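Chapter 7
Keeping Stock: How Much to Hold and When to Reorder

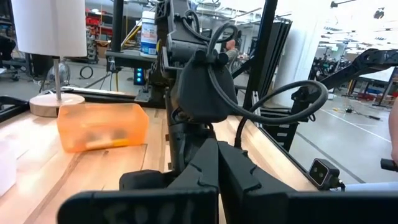
Every business that sells or uses goods has to decide how much of each item to keep on hand. A store that holds too little loses sales when the shelf runs out. A store that holds too much ties up cash, fills its back room, and may end up throwing goods away. Most of this chapter is about finding a sensible level between those two and keeping to it from week to week.

We will follow one business throughout the chapter. Plingate is a wholesaler of kitchen supplies that sells to restaurants and small hotels. Na-rae Yeon runs its purchasing desk, and Jae-hoon Bang is in charge of the warehouse. Plingate carries 256 different items, from paper napkins to stockpots, and buys most of them from two suppliers, Drorkora and Räsänen. Drorkora delivers every Wednesday. Räsänen ships only when an order is placed, and its deliveries take 10 working days to arrive.

In September, Plingate ran out of its best-selling storage tub. The tub sells at a steady rate of 30 a day, and it comes from Räsänen. Yeon had placed a new order when the warehouse count fell to 288, which looked like plenty. Selling 30 a day for 10 days takes 300 tubs, so the shelf was empty before the delivery came in. The gap was only 12 tubs, but two customers bought the whole of their order elsewhere that week.

The mistake is a common one. A stock count by itself does not tell you whether you have enough. You also need to know how fast the item sells and how long a new supply takes to reach you. The second figure is called the lead time, and it runs from the moment the order is placed to the moment the goods are ready to sell. If boxes sit on the loading dock for a day before they are unpacked, that day belongs in the lead time as well.

Section 7.1 shows how to work out a reorder point, the stock level at which a new order should go out. Section 7.2 adds safety stock - the extra units held in case sales rise or a delivery is late. Section 7.3 turns to the size of each order and compares the cost of ordering often with the cost of storing more. Section 7.4 deals with physical counts and what to do when the records and the shelves do not agree.

You will need the material on average cost from Chapter 5. The arithmetic is simple, and a pocket calculator is enough for all of the problems except the last set, where a spreadsheet will save time.

Key terms: carrying cost, cycle count, lead time, order quantity, reorder point, safety stock, stockout

Before you read

Think of something your household buys regularly, such as rice or dish soap. Write down how long a package lasts and how much is left when someone usually decides to buy more. Keep your notes. You will use them in Problem 3 at the end of Section 7.1.

7.1 The Reorder Point

The reorder point is found by multiplying average daily sales by the lead time in days. Both figures must use the same kind of day. If the lead time is given in working days, daily sales must be an average over working days too.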